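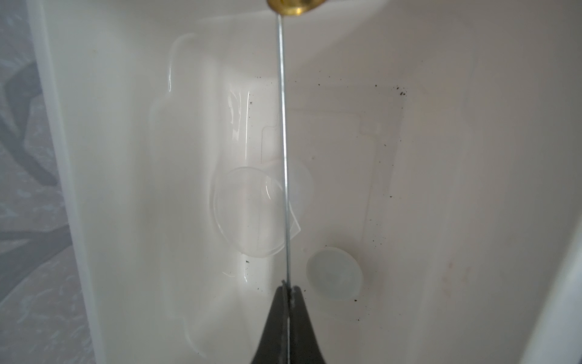 Molded interior with recessed pocket and black specks on the white walls.

Progress report: container handling and cleaning, Rendari work package 2

Summary
Work in January covered the inspection of molded white containers, the layout of the marble-patterned work surface and the storage fitted to the walls. Spending stands at 808 against the 2,000 approved for consumables. Two items remain open and are listed at the end.

Container interiors
Smooth wall areas are simple to wipe. Recesses are slower. The rounded pocket in the back wall and the thin rectangular outline beside it both have edges that a flat cloth does not follow. Dark specks are recorded by zone, and the highest concentration is in the upper right, near the outline. Small marks on the side wall are logged separately as smudges. Clear and frosted parts are entered as separate lines on the sheet, as they are easy to miss against white plastic.

The inspection sheet now holds 209 entries. Ewan Stubbs has merged the old "dirt" and "debris" categories, which were being used interchangeably.

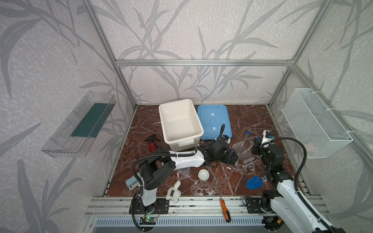 Wilma Aerts | Rendari project office

Work surface and storage
The white rectangular tub has its place near the back of the surface, with the light blue lid to its right. The red spray bottle is kept to the left of the tub. Positions were agreed with Ivana Leiva and will stay fixed until the next review.

Wall storage consists of a clear plastic bin on the left and a white wire mesh basket on the right. The bin takes flat items such as the dark green pad. The basket is attached with cable ties – adequate for light contents, but a bracket has been quoted by Distodach and is recommended before heavier items are stored there.

Open items
1. Narrow brush for recessed edges. Supplier to be confirmed by Sebastián Quezada.
2. Basket bracket. Quote valid for 7 weeks; approval requested by Thursday.

No change to the overall budget is requested.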